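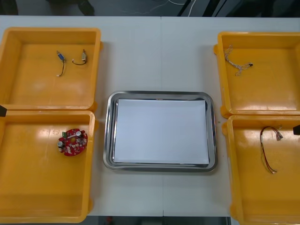
Photo: Rok Obradović

Language Exchange Summers: Your Questions

Who can apply?
Anyone aged 18 or over who has studied their chosen language for at least a year. You don't need to be a language student. We've had nurses, engineers, bakers and a retired bus driver, and the mix is half the fun!

Where can I go?
There are two host towns, Darnska and Wakuria. Darnska is small and hilly, with a market you can walk to from every host home. Wakuria is on the coast and a good deal livelier (bring earplugs if you're a light sleeper). Both have families who've hosted with us for years and who love showing people their corner of the world.

How good does my speaking have to be?
Good enough to order a meal, ask the way and say when you haven't understood. Eleni Shehu rings every applicant for a short chat in the language – please don't rehearse it! She wants to hear how you manage when you get stuck.

How long is the stay?
19 nights. Mornings are for lessons, and most afternoons are yours. On two afternoons you'll join your conversation partner for something they enjoy, whether that's fishing, choir practice or a long lunch with cousins.

What does it cost?
The programme fee is 400 euros, covering lessons, your room, breakfast and dinner. Travel and insurance are extra. You'll want around 36 euros more for the local bus pass and the day trip.

Can I go with a friend?
You can travel together and be in the same town, but we'll place you with different families. It feels a bit daunting on the first evening, and by the end of the week you'll be swapping stories in a language neither of you grew up with.

I'm a vegetarian. Will that be a problem?
No, but tell us on the form. In Darnska meat turns up in most soups, so Kiros Yilma talks to the families before you arrive.

What should I take for my hosts?
Something small from home. Jam, tea towels and local biscuits all go down well, and so do photos of your street and your family – they get you talking at the table on that first night.

What if I get homesick?
Lots of people do, usually around day four. Ring Xolani Chauke at any hour. He did the exchange himself and is lovely to talk to.

Is the July stay going ahead?
We haven't decided yet. We'll write to everyone who has applied as soon as we know, and if we have to cancel, you can have a full refund or keep your place for next summer.

Page last updated May 2020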